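1/ New work out of Eugénie Leclerc's lab on the African giant pouched rat, and it's worth a few posts. The question was simple: how do these animals keep their sense of smell so sharp into old age? Most rodents lose a good part of theirs well before the end.

2/ Quick background. Giant pouched rats are big, up to three feet long if you count the tail. They see badly and smell very well. They store food in their cheeks, carry it home and bury it in side chambers off the main burrow. Then they have to find it again in the dark.

3/ The group kept 17 animals at the Fonevholm field station and followed them from weaning. A second set of tissue samples came from a partner lab in Lagos, where the rats had died of natural causes. The two sets were handled the same way and read by people who didn't know which was which.

4/ The smell test is called Orkedo. A rat gets a row of small covered cups. One has the target scent, the others have plain oil. The rat scratches at the one it picks. Each session had 300 cups in total, and the scent was thinned a little more each time until the rat could no longer find it.

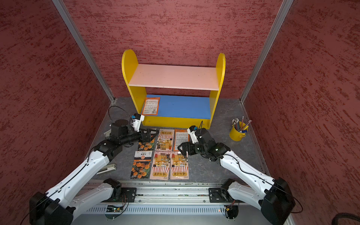 5/ Young adults and old animals reached nearly the same limit. The old ones were slower. They stopped more often, and a few lay down between rows, but when they picked a cup they were right about as often as the young ones.

6/ I liked that they reported speed and accuracy separately. A lot of older papers fold the two into a single score, and then a slow animal looks like one that can't smell.

7/ Then the tissue. The lining of the nose in mammals makes new smell cells throughout life, from a layer of stem cells at the base. In mice that layer thins out with age and patches of it go quiet. In the old pouched rats it was thinner too, but it was still dividing all the way across.

8/ They looked at which genes were switched on in those stem cells and found 303 that behaved differently in old pouched rats than in old mice. That's a long list and most of it will turn out to be noise or side effects. The authors say so themselves in the discussion.

9/ One small cluster on the list deals with inflammation. In old mice those genes run high and the stem cells seem to rest instead of dividing. In the pouched rats they stay low. It fits with earlier ideas about why aging noses stop repairing themselves, but it's a link between two things and no more than that for now.

10/ Someone asked me on Monday if this could be diet. Fair question. The Fonevholm rats ate a controlled mix and the Lagos ones didn't, and the tissue looked the same in both. That doesn't rule diet out, but it makes it a less likely main cause.

11/ Things I'd be careful about. The group is small. Only five of the animals tested were truly old. The mouse numbers come from published data and weren't collected alongside the rats. And the rats knew their handlers well, which helps in any test where the animal has to stay calm.

12/ Also, the scents were all single plant compounds. A real burrow is full of mixed smells: soil, roots, other rats, old food. Picking one thing out of a mixture is a harder job, and it may age in a different way. There's no data on that in this paper.

13/ The next step is a longer run, with mixed scents. Leclerc's team has a shared tissue bank called Skornemetti, which will hold 3000 samples from several burrowing species once it's full. Labs can apply to use it from June. Blind mole-rats and bamboo rats are first in line for comparison.

14/ Does it mean anything for people? Loss of smell is common in older adults and there's very little to offer them. Human nasal tissue has the same kind of stem cells, though how active they are in adults is still argued over. I wouldn't expect a treatment out of this. A better idea of what to look for, maybe.

15/ A few of you wanted to know if the old rats were kept on after testing. Yes. They stay at the station, and two of them are still running the cup test every other week.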